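Desktop disassembly line, progress report to Dirkham, April
Prepared by Nusrat Ghauri, Adholm

Work package 2 covers removal of processors and memory from retired desktop towers. Intake to date is 3896 units, of which 3888 passed the safety check and 1944 have been stripped to the bare board. The remaining 8 were set aside with damaged power supplies.

Towers are processed lying flat with the side panel off. The power supply and drive cage stay in place until the board work is complete — this keeps the case stable on the rails.

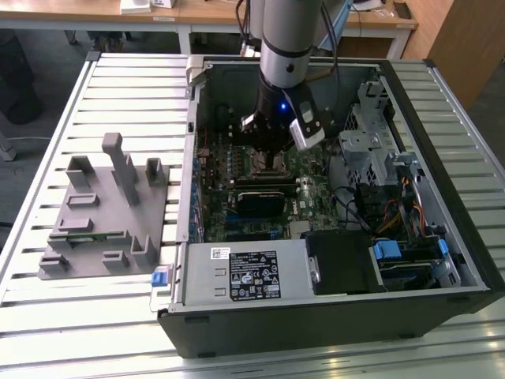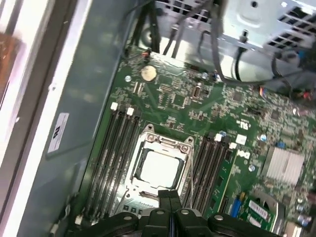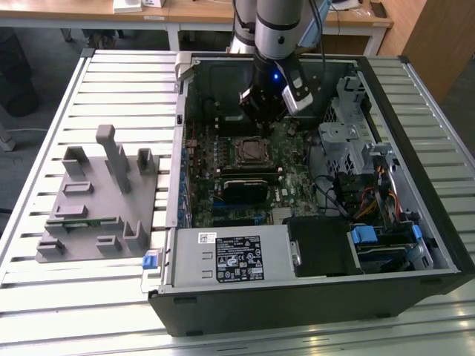 Figure 1. Open tower, motherboard in place. The second view shows the processor socket and memory slots.

Recovered processors are graded by Ekow Amissah. Open items: 4 replacement trays from Dastix, and a revised sorting sheet from Diane MacPherson, expected Wednesday.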